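Manual awning crank turns but the awning stops halfway

Crescencio Esteban
I have a Vakau folding-arm awning on the back deck, 4 metres wide, operated with a crank. It extends to the halfway point and then the gear slips under load. Retracting is fine. Is this the gearbox or the roller tube? 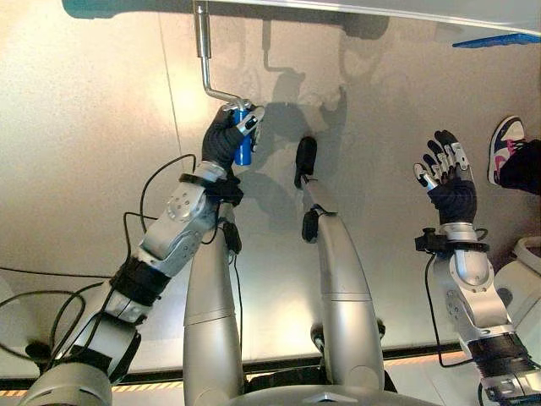 Fulgencio Peñalver
Gearbox, most likely. If the tube were bent, you would feel drag in both directions. Take the weight off the front bar with a ladder and a helper, then crank again. If it still slips, the worm gear is worn. Replacements list the ratio on the housing, so match that and the shaft shape before ordering. Don't open the arms – they are spring loaded.

Hakala
Had the same thing in December. Grease did nothing. New gearbox, 2 bolts, finished before lunch.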